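Molum launches Flulta, a desk mat range for people who have given up on tidying the whole desk

2022-04-11 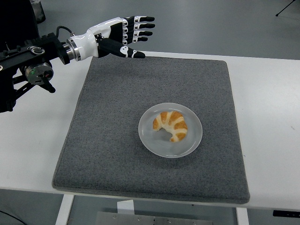
A grey felt mat on a long white table.

Molum today announced Flulta, a new range of felt mats for desks, benches and dining tables that have been working from home without a contract. It goes on sale this month through the Storia homewares stores and the Molum website.

The idea is modest. Most storage advice begins with emptying every drawer onto the floor, and a good many of our customers are still stepping over the results. Flulta asks for one clear patch. Keys, mail and the good scissors may gather on the mat in whatever order they like, and the rest of the table is spoken for by dinner.

Flulta comes in two sizes. The small is 300 mm square and suits a hall table. The large is 900 mm square and suits people who said they only needed the small. Both are finished with rounded corners, a decision reached after two meetings that could have been one.

The colour is grey. A second colour was considered at some length and was also grey.

Before launch, Molum lent mats to 156 households for a fortnight and asked them to keep a diary. The diaries were of mixed quality. The most frequent entry concerned crumbs, and the care card has been rewritten to say: take it outside, shake it, check which way the wind is blowing first. The second most frequent entry concerned cats, on whose behalf Molum makes no claims.

The range was developed at Molum's Makowska workshop, where the mats have spread to most of the horizontal surfaces and one windowsill.

Storia will carry both sizes from April, with an opening order of 338 mats. Samples are available to media on request. Please return them shaken.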